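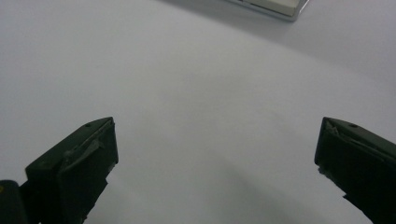
*Pale surface, evenly lit.*

## Preparing an obituary and memorial cards at home

Notes by Enda Tully, revised in June. Corrections to Bríd Corrigan.

**Gathering the facts**

- Take dates and the spelling of names from certificates. Headstones and family Bibles are often wrong by a year.
- Put the maiden name in brackets after the first name, the way most local papers set it.
- List survivors in one fixed order: spouse, children, grandchildren, brothers and sisters. Partners' names go in brackets.
- Leave out the house number and the full date of birth. Burglars read death notices, and so do people who open accounts in other names.
- Ask the paper whether its limit is in words or characters. A notice of 1,231 characters came back to us once because the desk counted spaces and we had not.

**Copying old photographs**

Wash and dry your hands, and hold prints by the edges. Do not peel a print out of a self-adhesive album; slide unwaxed dental floss behind it with a slow sawing motion. If it will not shift, scan the whole page. Scan at 600 dpi for anything smaller than a playing card. Write on the back in soft pencil only, on a hard surface.

**Cards**

1. Print one test sheet on plain paper and fold it before using card stock.
2. Score the fold with a bone folder or the back of a table knife, against a steel rule. Fold away from the scored groove, so the raised ridge is inside.
3. Leave inkjet sheets apart for 3 hours before stacking.
4. Trim last, with a fresh blade.

For 105 folded cards, printed two to a sheet, allow 53 sheets plus 11 spare. Keep the spares flat in their wrapper; a second batch is often wanted for the month's mind.

**Storage**

Acid-free envelopes, one print to each, in a box kept off the floor. Lofts and sheds are unsuitable. Remove paper clips and rubber bands first.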